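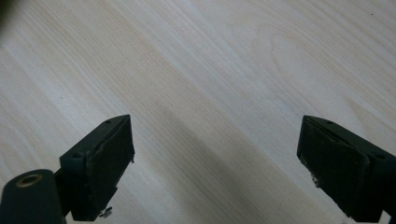

图1 浅色木台面，纹理斜走，右上有一处淡椭圆纹。

工作台面记录　三月　上午

台面编号沿用旧账：272号。木种在台账里写的是桦木，Danica Lazarević 认为是枫木，从纹理上我分不出来，先按“浅色阔叶材”登记，等找到当时的进货单再改。

一、外观
底色奶白偏米，条纹由左上往右下走，细纹和略宽的米色带交替。右上部纹线弯成一个淡淡的椭圆，属弦切面常见的山形纹，不算缺陷，不用处理。中段有几条纹略发黄。黄的成因有两种可能：木材本身的色差，或者旧油层变色。单看颜色判断不了，需要在不显眼处刮一小片再看。
右上受光强，颜色发白，对色时不要取这一块。前半部有一道斜的软影，灰褐色，边缘不清，影子里的纹还看得出来。Kastriot Softić 上次把类似的影子记成了水渍，这次注明：是影，不是渍。

二、表面处理史
台账上只有两笔。第一笔是 Stindano 硬蜡油，薄涂两遍，经手人 Mimoza Kelmendi。第二笔只写“补油”，没写品名，也没写用量。问过 Mimoza，她不记得用的是不是同一罐。以后补油必须写品名和罐号，哪怕只补巴掌大一块。

三、打磨方案
砂纸用325目，顺纹走，不打圈。椭圆纹那一处纹线方向变化大，顺着弧走容易磨出浅坑，改用平磨块压住，仍按整体斜向推。每推完一遍用干布擦净，侧光看划痕，再推下一遍。
先做试片。试片取同批余料，登记号2879，在后排架子下层，背面有铅笔字。试片分三格：原样、只打磨、打磨后上油。三格都放过夜再比，当天看颜色不准。
发黄的几条不单独加磨。局部磨多了会低下去，上油之后反光不一致，比色差更难看。

四、用油
手头有 Stindano 剩的半罐，另有一罐 Getness，没开封。两种不要混。先在试片上各做一次，看哪一种偏黄轻。Eldana Ejigu 倾向 Getness，理由是干得快；我没有用过，不下结论。
擦过油的布摊开晾，不要团起来扔桶里。这条写在墙上了，还是有人团。

五、使用约束
上油期间台面不放工具，不放杯子。Drita Obradović 的 Bodum 法压壶请移到窗边的小桌上，壶底那一圈热印在旁边那张台上磨了两遍还没磨掉。
胶水类操作一律垫硅胶垫。

六、待办
查进货单，确认木种（我）。
刮片看黄条（Danica）。
裁试片，画格，背面写号（Kastriot）。
33号抽屉里的平磨块橡胶面已经硬了，换新的再开工。
湿度计读数和另一只对不上，先不记数值，校过再补。

下午补：进货单没找到，只翻到一张 Kim 的送货条，写着“浅色板材，一批”，没有树种。木种一栏继续空着。试片已裁，明天画格。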